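Kitchen Notes: What I Took Home From a Robot Open Day
03/03/2020
By the Kitchen Notes editor

I don't usually leave the house for gadget demonstrations. My mixer is older than my marriage and my favorite tool is a bench scraper. But Villey had an open day at their Natport showroom, there was free parking, and several of you had written in asking if a robot arm would ever be any use in a home kitchen. So I went, and I stood on a hard floor for 2 hours so you don't have to.

The short answer is that I wouldn't clear counter space for one yet. The longer answer is that watching a machine try to work in a kitchen is a pretty good way to find out what's wrong with the way your own is set up. Most of the tips below are for people with ordinary arms.

The demonstration ran on big screens, with the arm working in a simulated kitchen, and we were shown the view from the arm's own end as well as the view from across the room. The presenter kept saying "intuitive." I wrote that down and put a question mark next to it.
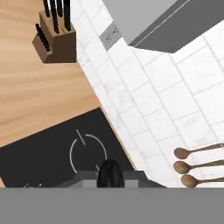 Tip: keep knives out of the reach-over zone. If you have to pass your forearm over the handles to get to a burner, the block is in the wrong place. Slide it to the side of your stronger hand, well away from the heat, and turn it so the handles come toward you at an easy angle. Wipe under it while you're there. Crumbs collect under a knife block like you wouldn't believe.

Tip: hang the spoons, but not all of them. A rail over the stove looks tidy and it does save digging in a drawer. It also puts everything on it in the path of steam and grease. Hang the ones you use every day, because those get washed every day. Wooden ones want a rub with food-grade mineral oil once in a while, and a full night to dry off before they go back up. I did mine last in December and they're due.

Tip: leave a landing spot. The Villey people talked a lot about "approach paths," meaning the arm needs a clear way in and a clear way out. So do you, with a full pot of pasta water. Keep a bare patch of counter right next to the stove, at least as wide as your biggest pot with its handles. Mail does not go there.

I asked what the setup would cost. The arm on its own was quoted at $2,269, and the installation would be roughly $1,000 on top of that. That's before the yearly plan, which came up only when a man behind me asked. You can buy a great many wooden spoons for that kind of money, and a very good stockpot.
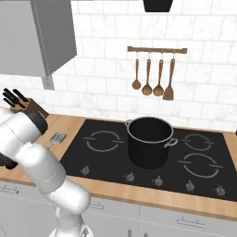

Villey's arm by the knife block, with the stockpot on and the utensils hung on the rail.

Tip: turn loop handles away from the front edge. On a tall pot with 2 side handles, set it so neither one points straight out at you. Sleeves catch on them. And if your stove has its knobs along the front, check them with your eyes before you walk off, every time. A hip can turn a knob.

Tip: a glass cooktop is for cooking. Don't drag heavy pots across it, lift them. For stuck-on rings, let it cool all the way, lay a damp cloth with baking soda over the spot for fifteen minutes, then use a plastic scraper.

Would I go again? Maybe, if they let us bring our own pan and dirty it. I asked about washing up and was told it was "on the roadmap" -- so is my garage. Until then, the dish rack stays where it is.

Recent tips
Oberholzer pressure canner: is the new gasket worth it?
Getting onion smell out of a cutting board
Skevix shelf liner, one year later
How to store lids without losing your temper

Contact | Copyright Kitchen Notes | Back to top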